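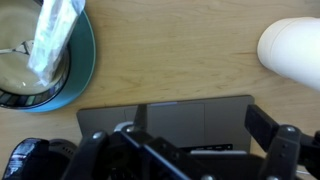 Stop tuning the planner

May 15, 2025 - by the Lelley desk

Every team I talk to wants a smarter planner. Fine. Most of them have a logging problem. Skudetti replans at 10 Hz and still can't tell you which camera frame it was looking at when it chose a path.
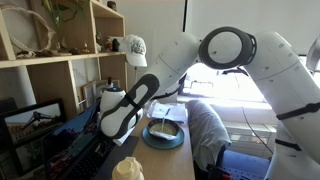 Arm over the desk, bowl on its blue plate.

We ran Shimada for 133 trials before somebody noticed the wrist camera clock was 2 frames behind the joint states. All that gain tuning, for nothing. A timestamp check is ten lines of code - write it first.

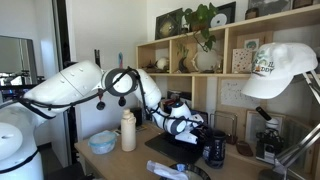 And clutter. Simulators love a bare table. Desks have bottles and paper and cables on them, and a collison checker that treats all of it as one fat box will just refuse to move. Oler does this. Safe, sure. Useless too.

So: replay tools, before anything else. I'd trade 1,000 new demos for one decent replay viewer that scrubs video and joint angles togther.

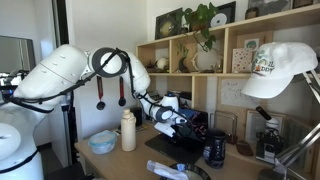 Gripper by the laptop, microscope at right.

Filed under: Robots & Code

Contact | © 2025 Lelley | Back to top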